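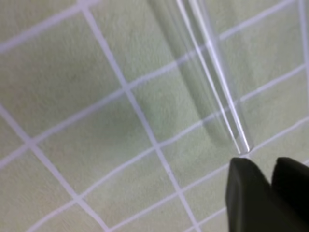
I blame the saffron. I'd bought a proper pinch of it as a treat, brought it home in its little paper fold, and three weeks later found it at the back of the drawer underneath a leaking packet of turmeric. Everything in there was yellow. The drawer was yellow, the tea towel I used on the drawer was yellow, and I had a yellow thumb at a christening.

So when a friend from choir told me she kept her spices in test tubes I laughed at her for a bit and then went round to look. She had them standing along the kitchen windowsill (wrong place, too much sun, I kept quiet) and they were lovely! Cumin, nigella, dried rose petals, a tube of pink salt that caught the light. I went home and ordered some that night.

My first lot came from Lollow, who do craft bits and wedding favours, and I wouldn't use them again for food. The corks shed. You think you've got a pinch of coriander seed and half of it is cork. The second lot came from Durkari, the spice importers with the shop in Flinton, up the hill past the station. They'll sell you the empties as well as the fillings if you ask at the counter, and they'll tell you off about your cinnamon while they're at it. Mine, I was informed on a Tuesday afternoon in front of a queue, was "furniture". I bought new cinnamon.

Clear tubes have one great fault, and it's that you lose them. Put an empty one down on the worktop and it's gone. I've swept one into the sink with the onion skins and I've sat on another. I now do all my filling on a craft mat with a grid on it, pale green, borrowed from my sewing things and never given back, and the squares go a bit wobbly wherever there's glass lying over them, so you can spot it.
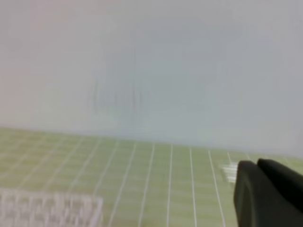
A green gridded mat, for sewing or for spices.

Filling takes longer than you'd think. The first time, I did 19 in one evening and my back was finished by the end of it. You need a funnel with a narrow spout, or a bit of baking parchment rolled into a cone, and you need to do the seeds before the powders or you'll be wiping paprika out of everything. Powders stick. Tap the tube on the heel of your hand and wait, then tap again. Cloves are a pain and bay leaves are hopeless, so mine have stayed in a jar. Star anise, don't even try.

Washing up is fine if you've got a bottle brush thin enough. I haven't found a way of getting the smell of asafoetida out and I've stopped trying, that one has its own tube for life.

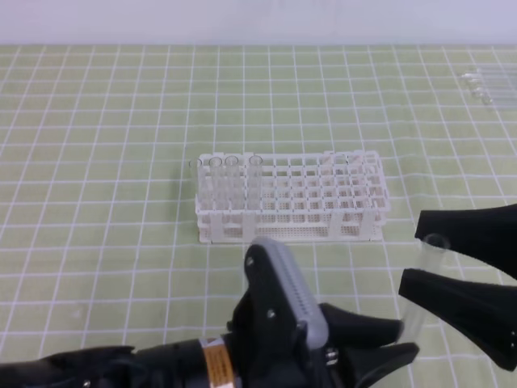
I was slow to see the point of a rack. For months I had my tubes in a tumbler, leaning all over each other, and every time I wanted fennel I had to take out the whole bunch. A plain white plastic lattice sort of rack does the job perfectly well, and you can see straight through the glass to the back of it, which tells you at a glance what's run out. Start at the left-hand end and leave yourself a gap or two. I leave one after the everyday seeds, so that there's room when I come home with something I hadn't planned on, and I always do.

If you want a wooden one, Brandão make a beauty with 21 holes for £62, oiled oak, and I've picked it up and put it down again more times than I'd like to admit. It's on my list for June, when I have a birthday. For now I'm in plastic and perfectly happy, and the drawer has gone back to being for string, candles and the good scissors. It's still a bit yellow in the corners.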